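21 janvier 2025

Repris le dossier Gounder c. Bralovent, responsabilité du fait des produits. Relu l'assignation et les deux annexes : 47 pages, dont la moitié porte sur le préjudice d'agrément. Le lien de causalité tient en six lignes, c'est maigre. Noté en marge les passages à reprendre avant l'envoi à Claltton.

Barème : la ligne 20 du tableau donnait 900 euros de frais médicaux, les factures jointes font 685. Corrigé, ancienne version gardée dans le dossier Dumero.

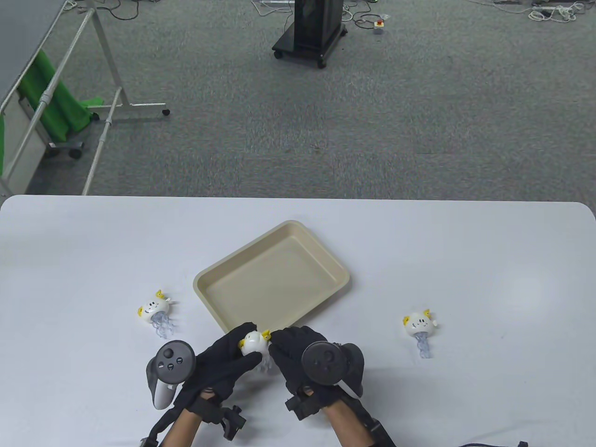
Adhiambo Waweru trouve que l'on confond encore défaut et faute dans la partie II, et que le juge nous le reprochera. Elle voudrait séparer les deux fondements — d'abord le défaut de sécurité, ensuite la négligence, à titre subsidiaire. D'accord sur le principe, mais il faut alors refaire le dispositif.

Reste à vérifier la prescription : point de départ en octobre ou à la date du rapport d'expertise ? Voir la jurisprudence récente.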